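May 23, 2018
by Vasanthi Acharya

I have been meaning to write about my handwriting for months now, and it seems a little silly to be typing it, but my pen pal can't be the only person who hears about this.

Back in March I got a card from my old neighbor Thirumalai Mathew, who moved away when his daughter had her second baby. It was four pages, front and back, in that beautiful slanting script he learned in school, and I sat down that same evening to answer him by hand. I got as far as the second paragraph before my thumb started to ache. By the end of the page I couldn't read my own sentences! I used to fill whole notebooks (I still have a box of them under the bed), and there I was shaking out my wrist over a thank-you note.

So I made myself a deal. One page a day for 50 days, any subject at all, as long as it was ink on paper. I picked up a pad at Chu, the stationery shop next to the dry cleaner, and the lady there talked me into a Levosora pen with a fatter barrel than I'm used to. I felt like a kindergartner holding it.

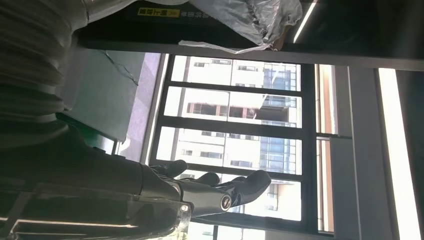

My grip was the first thing that had to go. I learned to write with the pen clamped hard between my thumb and two fingers, and I have squeezed it like that ever since, as if somebody were going to take it from me. What I'm trying for now is a loose hand with the fingers only slightly curled, a lot like those dark gray ones, so the pen more or less rests there. It felt terrible for the first week. My letters went all over the place and my lowercase r's turned into v's. Then one morning I looked up and I had filled the page, and my thumb didn't hurt a bit.

The other thing I noticed is how slow I am, and how much I like it. When I type I say everything twice and then go back and fix it. On paper I have to wait for my hand to catch up, and I remember things while I wait – the smell of the bus to my aunt's house, the name of the dog across the street. Half of my letters to Thirumalai are about that dog.

I'm on page 67 now, so I have gone well past the deal. He writes back every couple of weeks and says my script is improving, though he did ask what a "gvandmother" was. If you have a letter you've been putting off, send it messy. I'd love to hear how it goes, and which pen you used.

Recent posts
Five soups from one bag of lentils
The drawer where the stamps live
Repotting day, and what I did to the fern
A weekend in Nurnatard with too many sweaters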